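3.2 Reported sense of purpose

Participants who described a near-death episode were interviewed twice, with the second interview held around 40 weeks after the first. Of the 20 accounts collected at the Ledby site, most included a statement of purpose or duty. In 2 accounts the duty was specific (care of a relative in both cases). In the remainder it was vague at the first interview and was worded differently at the second. Coding followed the Gimholm scale, which scores clarity and stability of purpose separately. Clarity rose between interviews; stability did not. Accounts gathered at Fumell in September were coded by the same raters and are treated separately in Section 4. 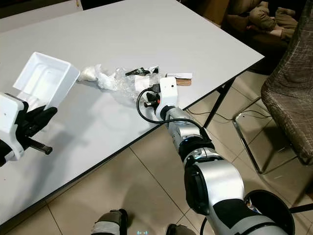
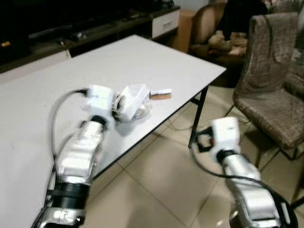 Figure 2. White table with a dark edge, two views.

A rise in clarity scores can be read in more than one way. Repeated telling may fix the wording of an account without any change in belief. The Santoso checklist, given after each interview, asks how often the episode has been told to others, and this count was entered as a covariate. With the count included, the effect of interview order was smaller but remained. Religious background had no clear effect on either score.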